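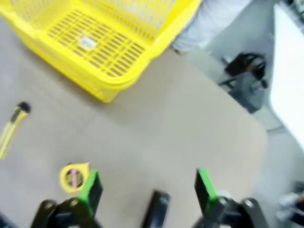

Ristard Community Hall – smoke alarm, exit and extinguisher checklist, with comments

Walked in December by Gerasimos Gkikas. Comments in the second half by Vasiliki Chrysikopoulos where marked VC. Last year's sheet had a tick in every box and I don't believe half of them, so I have written down what I did as well as what I found.

1. Main exit doors open outward with one push
Pass. Both leaves. The left one drags on the mat.
Comment: Move the mat. It was on last year's sheet as "to be moved" and it has not moved.

2. Rear exit clear inside and out
Fail. Inside is fine. Outside there were stacked chairs from the Bateo room across half the landing. I was told they are only there on weekends. A fire won't check the booking sheet.
Comment: Chairs shifted while I stood there. Recheck without warning.

3. Exit signs lit
Pass, with a grumble. The one over the kitchen passage flickers. Last year's note says "new tube fitted". If so, it's a poor tube.

4. Emergency lights stay on with mains off
Not accepted. The contractor's card says they held for the full test. The card has no start time and no finish time, just a signature I can't read. I switched off at the board at 4 pm and the light on the stage side was out before I got back from the toilets.
Comment: Ask Vlachopoulos Electrical for a retest with one of us present for the whole of it.

5. Smoke alarms sound when the button is pressed
Pass for the hall, kitchen and foyer. Fail for the storeroom, which gave a chirp and nothing else.
Comment: Battery replaced on the spot, full sound after that. I'd still like that unit gone. The date stamped on the back makes it more than 10 years old and a fresh battery doesn't make it any younger.

6. Smoke alarms respond to smoke
Not tested. The button tests the horn and the circuit. I don't accept a button press as proof of the rest, and the form shouldn't treat the two as one line. I have split them.
Comment: VC – Agreed on splitting. Aerosol tester is on order from Zedevel. It costs 38 dollars, so please don't lend it out.

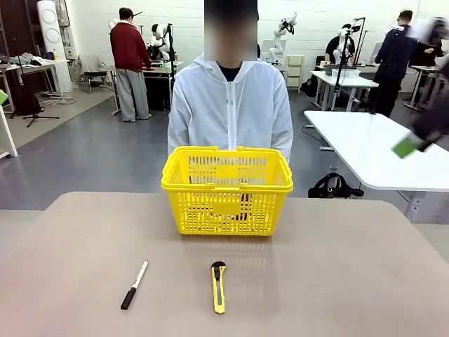 Can we count the monthly button press as the yearly test?
Count it as the monthly test only. The yearly one means dusting the vents, checking the date on the back and using the aerosol, and it goes on its own line.

7. Extinguishers on their hooks, pin in, seal unbroken
Pass at the foyer and stage. Kitchen one was on the floor behind the bin with the pin in but no seal. Could have been used, could have been knocked. Either way we can't vouch for it.
Comment: Swapped for the spare. Old one tagged out of service.

8. Extinguisher gauges in the green
Pass. I lifted each one as well. A needle can stick, so weigh them against the label if you've got scales.

9. Service tags current
Foyer and stage, current. Spare extinguisher, no tag at all.
Comment: VC – I have the tag for the spare in my folder. It came off in the move. Will wire it back on.
Comment: GG – A tag in a folder is not a tag. Leaving this as a fail until I see it on the bottle.

10. Fire blanket in kitchen
Pass. Tabs hang free and the pouch is clean. It's mounted right above the stove, though, where you would have to reach over the flames to get at it. The checklist only asks if there is one. Shift it to the wall by the door.

11. Room capacity posted
The sign says 65. The hire agreement says something else and the website says nothing. I don't know where 65 came from and neither does anyone I asked.
Comment: VC – It was on the old permit. I'll find the permit.
Comment: GG – Stick to the lower figure until you do.

12. Evacuation plan on the wall matches the building
Fail. It still shows a door where the serving hatch is now. The assembly point is marked on the lawn that became the car park. New plan needed at both entrances and in the meeting room.

13. Drill held and timed
Claimed. The book says everyone was out in 7 minutes, which is slow for a hall this size, and there's no head count beside it. Do it again with an evening group, who know the place least.

14. Board and switch room clear
Pass. First year I can say so. Paint tins gone.

Outstanding: items 2, 4, 6, 9, 11, 12 and 13. The storeroom alarm is to be replaced whether or not it passes with the aerosol.

Please initial next to each fix with the time you looked at it yourself. "Told it was done" is to be written as exactly that.

G. Gkikas

VC – Mat has been moved.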